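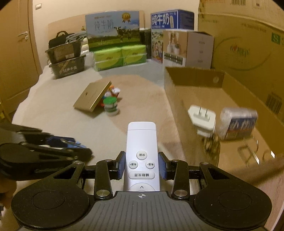 Can a machine tidy a living room yet? Only slowly, and only with a person close by to finish the job.

Tindville, 2024-04-05 – Sanambridge, the independent testing group for household products, today published its review of machines sold or promised as home helpers. It finds that most are a long way from doing an ordinary evening's chores.

The review covered 9 chores, from clearing a floor to putting shopping away. Only 2 were completed without help in more than half of attempts. Picking up a single item was rarely the trouble. Deciding where it should go, and what to do when something else was in the way, stopped the machines again and again.

Clearing a small floor took roughly 41 minutes. An adult asked to do the same job was done long before that.

"We keep being shown short clips of one object being lifted," Sanambridge said in a statement. "A household is a pile of boxes, bottles and toys, and the pile is different tomorrow. We would advise buyers to keep their money for now."

The group also looked at shop-floor work at Sadowski, a grocery wholesaler. Results were a little better on shelves that were always stacked the same way – and fell off sharply when they were not.

Makers who want their claims checked can apply to the Pruvumano test programme. The next round opens in November.

Shares: 60
Comments: 9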